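Open afternoon at the Drallitz workshop

In May the Drallitz workshop in Eston opened its doors to members for an afternoon, and 20 of us signed up. The group there works on teaching robots to handle ordinary things from a kitchen or a living room, and the visit was set up so that we could see how the teaching is done and then have a go at it ourselves.

We met at 2:30 p.m. at the side entrance on the parking lot. Mingxuan Qiu, who runs the project, gave a short talk first and kept it free of math. The project is called Pusimside. Its aim is to collect a large number of short recordings of people doing simple jobs with their hands: picking up a cup, moving a bottle, putting a lid on a pot. The people doing the jobs don't use their bare hands for the recordings. They hold a gripper with two soft finger pads, worked by a trigger, and a wide-angle camera on the gripper records what happens in front of it. A robot arm fitted with the same kind of gripper can later be trained from those recordings.

Qiu told us the team has 1,020 usable recordings so far and wants 2,000 before the training run planned for the fall. A single recording lasts up to 3 minutes, though most are a good deal shorter. Recordings where the gripper moved too fast are thrown out, and so are those where the camera lost track of its position.

After the talk we moved on to the work tables. The printed black-and-white markers help the software work out where the gripper is as it moves. Everything else is meant to look like what people have at home, so there was a good deal of secondhand kitchenware about the place. 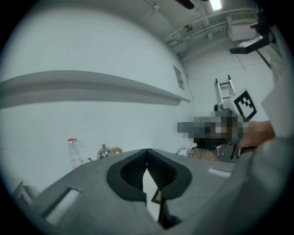
The table seen from the gripper camera, with the kettle and bottle at the back and a marker at right.

The view takes some getting used to. The lens is so wide that straight shelves come out as curves and you can see the ceiling and the tabletop at once. The two black finger pads are always in the middle, and Qiu said this is useful for training, as the gap between them shows where the gripper is about to close. The pads have ridges on the inside and give a little when they press on something.

Visitors were then invited to try. The job was to pick up a bottle, move it across the table and set it down upright. Most of us squeezed too early and knocked it over on the first go. The advice from the team was to slow down, bring the pads level with the middle of the bottle and stop for a moment before closing. That helped. Small flat items were much harder, and several people gave up on a teaspoon.

The last part of the afternoon was a demonstration with the robot arm in the next room. It had been trained on an early batch of recordings and was asked to put a cup on a saucer. It managed this on the first and third attempts. On the second it stopped short of the cup and had to be reset. Someone asked what had gone wrong, and Qiu said the team would have to look at the log before giving an answer - the light from the window may have played a part.

There were plenty of questions over coffee. One member asked whether left-handed people hold the gripper differently, and they do, so the team would like more of them to take part. Another asked about privacy. Faces are blurred before the recordings are stored, and people who take part can ask for theirs to be deleted.

Drallitz is looking for more people to make recordings through the summer. Sessions last an hour and no experience is needed. If you are interested, leave your name at the front desk and we will pass the list on to the workshop. A second visit is planned for those who missed out this time, and members already on the waiting list will be contacted first.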